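By Bronisława Makowska
November
14 shares · 2 comments

4.2 Demonstration for visitors

The second part of the study took place during the open day at the Bloxham building. Roughly 200 people passed through the hall, and 69 of them agreed to fill in our short form after watching the bimanual cell. Before the doors were opened we explained to the operators that they should answer questions freely, but that they should not promise any result of the next trial.

The task was bag packing with household goods. It was chosen for the reason that visitors know it from their own kitchen and can judge it without help. Both arms stand at the front edge of the table, so the public sees the goods from the same side as the robots (Figure 7). The paper bag stands open on the right half, and the items are of different shape and stiffness, among them bottles and a squeeze tube.
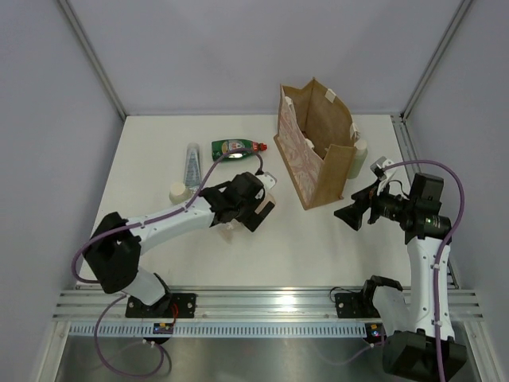
Figure 7. The two-arm cell with the open paper bag and part of the goods.

4.3 Remarks of the visitors

The most frequent remark concerned speed. Many visitors found the arms slow, and several asked if the pauses were a fault. In the Wastard trials, where only laboratory staff were present, this question was never raised. We therefore added a spoken announcement before each pause, and the later forms mention the pauses less often.

A second group of remarks concerned the bag. Parents in particular wished to know if the paper would tear when a gripper touches the rim. We had no measured answer to give on that day, and the force limits are treated separately in Section 5.

Related items
Zundemix: planning with two arms in a shared workspace
Gallon: a small set of household packing tasks
Notes from the Wastard trials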